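About Rumetano

Rumetano sets up and maintains single-arm handling cells for small manufacturers. The company was started by Morena Cocco, who still runs the service desk. We look after 136 cells, most of them at plants that have no robot technician on staff.

Each cell is modeled before we change anything on the floor. For polished parts, the model is used to check the approach line, the finger opening and what the wrist camera will pick up. Shiny surfaces return a reflection of the gripper, and a part finder that has been tuned on matte parts can lock on to it.

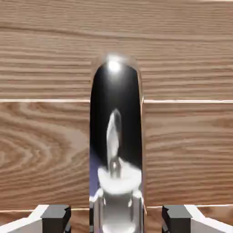
Simulated view along the open gripper toward a chrome part. The white shapes in the metal are the gripper's reflection.

Once the model is accepted, a technician sets the tool center point, checks both fingertips for play and runs the cell at reduced speed. Settings are stored under the cell number, together with the part drawing and the fingertip type. Our service archive holds 3118 visit reports. Customers can request the reports for their own cells at any time.

Regular service covers fingertip replacement, finger alignment, cable inspection and a repeat of the approach check. Repairs to the arm itself are done at our Bednarek workshop. Spare fingertips are kept there for all cells under contract.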